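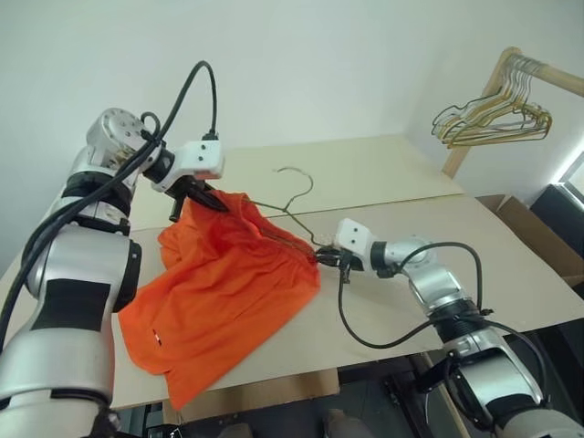

Jobs / Warehouse and Garment Handling / Permanent

Posted 5/31/21 by the Lellisach site office

Garment finishing operators, Rolus returns centre, Lellisach

Rolus is taking on 6 operators for the finishing room at Lellisach. The room takes in clothing that customers have sent back, checks it, puts it on hangers and sends it out again for sale. Part of the hanging is now done by two-armed robots, and the job has changed a good deal as a result. Please read the whole of this advert before you apply, including the part about what the robots do badly.

What the job used to be

Until last year an operator stood at one bench for a full shift and hung garments by hand. The rate was set per person and shown on a board. Most people who left gave sore wrists and shoulders as the reason, or said they were bored. The board has been taken down and there is no individual hanging rate any more. The room has a shared daily target of 2000 garments, and the robots' output counts towards it.

What the job is now

Each operator looks after a small group of benches. At a robot bench, one arm holds the garment while the other brings the hanger to it. Shorts and skirts with an elasticated waist go on wire hangers, with the shoulders of the hanger passed inside the waistband. You will be expected to:

- sort incoming garments into those the robots can take and those that must be done by hand
- check for stains, missing buttons and loose threads, and read the care label
- lay garments out on the bench and keep the racks stocked with hangers
- pull wire hangers apart when they have caught on each other, which is often
- stop a bench when a garment is caught or has dropped, clear it and restart
- hang by hand anything the robots cannot manage
- note each stop on the bench sheet, with a word or two on the cause

The robots are slower than a practised person on nearly every type of garment. They do not get tired, and that is why we use them. They have trouble with drawstrings, thin slippery fabric and anything that arrives inside out. Some shifts you will do a lot of hand work and some shifts very little. If you want a job where every hour is the same, this is probably the wrong one.

Control software and repairs are handled by Purkard, whose technicians are on site during the day shift. You will not be asked to open up an arm or change any settings. Your bench sheets go to them, and several changes to the bench layout have come from things operators wrote down.

Jobs and the robots

Applicants ask about this, so here is the position. No permanent operator in the finishing room lost their job when the benches were changed over. Fewer agency staff were brought in for the busy season, and that will carry on. Two former operators have moved to Purkard as trainee technicians. We have agreed with the staff forum that hours will not be cut because of automation before the end of next year. We can't promise anything beyond that date, and the agreement will be discussed again before it runs out.

Cameras on the robot benches record the work surface. The recordings are used to improve the handling and are not used to measure how fast you work or in disciplinary matters. The written policy is given out at interview and you can take a copy home.

Who we are looking for

You don't need experience with robots or computers. Experience in a laundry, a clothes shop, alterations or a warehouse is useful. You should be comfortable on your feet, although stools are provided at the sorting tables, and able to lift boxes of up to 10 kg. You need enough English to read a care label and write a short note. Tell us if you need any adjustment to the bench or to your hours and we will go through it with you.

Hours and training

Early and late shifts, changing over every fortnight. Part-time posts of 20 hours a week are available on the early shift only. Training is paid at the full rate. You will start on hand hanging and sorting, then work alongside an experienced operator before taking a robot bench on your own. The pay scale is sent out with the application form.

How to apply

Ask for a form at the Rolus gatehouse on the Aravena road, or at reception in the main building. A CV is welcome but not required. Forms must be back by the middle of June. Everyone who is shortlisted will be invited to see the finishing room during a working shift and to try both kinds of bench before the interview. Travel costs for the visit are paid on the day, so bring your ticket or receipt.

Get new vacancies by email. Sign up to our jobs newsletter. You can unsubscribe at any time.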